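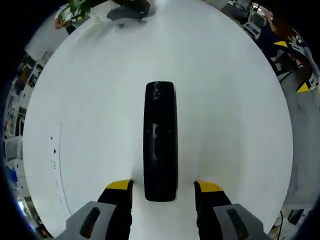
Venbridge Hand Gripper Kit, two-finger, build-it-yourself. For people teaching a home-built arm by hand first, arm later. You squeeze, the fingers close, the camera on top records it. No arm needed to start. Ships as parts, you put it together on the kitchen table or at the shared shop, whatever you have. Light gray shells, black fingers, yellow pads on the tips. Yellow on purpose: on a plain white table with a black object between the fingers you can pick out both tips at a glance, and so can your tracking script. Black pads were a pain, tried them first.

Designed by Hubert Thaler, built and packed in the Neston shared workshop. Page updated 6 February 2025.

Price and stock

Full kit: in stock, ships this week
Shells and fingers only (you have your own camera): in stock
Spare pad set, yellow: $54 for the workshop pack
Larnero hand strap: back in stock, black only
Assembled units: no. Please stop asking, no time

What's in the box

Left and right shell, light gray, slot in the face of each
Left and right finger, black
Yellow pads, one pair fitted, one pair spare
Squeeze handle with return spring
Camera plate (fits most wide lenses, check the hole pattern first)
Screw bag. Has extras. You will drop some
Hex key
Paper sheet with the wiring, same as the download

Not in the box: camera, memory card, computer, threadlocker, patience.

Print files for the shells are on the download page if you want another color. Fingers too. Pads no, those I cut to size here and the fit matters.

Assembly

Put the springs in before the shells. Everybody does it the other way and then writes to me.

1. Handle together first. Spring hooks over the peg, long leg to the back. Squeeze it a few times. If it grinds, the peg is in backwards.

2. Fingers onto the slides. Left is marked L inside. They should run the whole way by their own weight when you tip the thing. If not, a little dry lube, no oil, oil gets on the pads and then nothing holds.

3. Shells on. Screws snug, not tight. Tight bends the slide and one finger starts lagging behind the other.

4. Pads. Push on till they click. Both have to sit level with each other, check this against a flat edge.

5. Camera plate last. Aim so both pads stay in view with the fingers open AND closed. Lower corners of the picture full of shell is normal, thats how mine looks too.

Allow 30 minutes if you have built anything before. An evening if not. Fine either way.

Break-in

Squeeze it while you watch TV. Seriously, the slides get smoother. I run every sample unit to 1,000 squeezes before I change anything in the design, the spring is the part that goes soft first. Spare springs are in the parts list.

Setting up the table

Plain top is best. White works well for dark objects. Round table is nice, you can walk all the way round it and come at the object from any side. Pencil marks on the top are fine but keep them thin.

You do not need to clear the whole room. Wide lens sees everything, shelves, chairs, plants, whoever is standing there. My scripts don't care. If yours do, hang a sheet.

Start with boring objects. Something long and smooth, no cables on it. Grip near one end, then the other, then the middle. Then go harder: glossy things, things that roll. Save the soft stuff for the second week, soft stuff is where you find out your pads are not level.

Two people, two hand-helds

Works, and it's the most fun part of the whole build. One holds, the other reaches in from above. We do a lot of this at Neston with the tall black cylinder, upright between the yellow pads, while the other person brings a pointed yellow tip down onto the top of it. Strap goes across the back of the hand, pull it snug before you start or the whole thing twists in your grip. Long sleeves are OK. Loose ones, push them up, they get in front of the lens on tight moves.

Talk while you do it. "Coming down", "holding", that's enough. Start both recordings before anybody moves, and clap once so you can line the two files up after.

Roll the office chairs back a bit too. Or don't, but you will be leaning round one all afternoon.

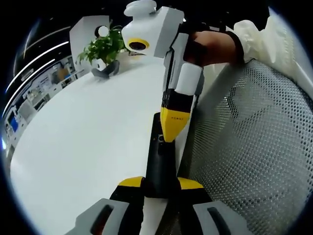 Specs

Type: two-finger, hand-operated, no motor
Shell color: light gray
Finger color: black, yellow pads
Sensors: none in the base kit. Finger position is read from the camera
Add-on: Lapiņa encoder board, plugs in behind the right shell, gives you finger opening as a number. Solder job, 6 joints
Power: none without the encoder board, USB with it
Left handed: yes, the handle is symetrical
Spring: swappable, soft or firm

Known problems

October batch had a short screw in the handle. If your handle wobbles, write and I send the right one, no charge.

Pads wear at the inner corner. Swap left and right to get more life out of them.

Encoder board gets confused if you plug in with the fingers closed. Open, then plug in. Fix is on the list.

Camera plate rattles with some heavier cameras. Foam tape under it. Ugly, works.

Will it go on a robot arm later

Yes, fingers and pads come off and bolt to the arm mount, sold seperately. Same fingers on the hand unit and the arm, so what you recorded by hand still matches. Handle stays in the drawer. You supply the motor, arm mount page has the size.

Ordering

Use the form. Say which camera, or I have to write back and it costs us both a day. Orders go out Fridays, one post run a week. Pickup at the Neston workshop is fine, write first, I'm not always at the bench.

Returns: unbuilt kits yes, built kits ask me. Broken parts in the first month I just replace, send a picture of the part.

Hubert Thaler, Venbridge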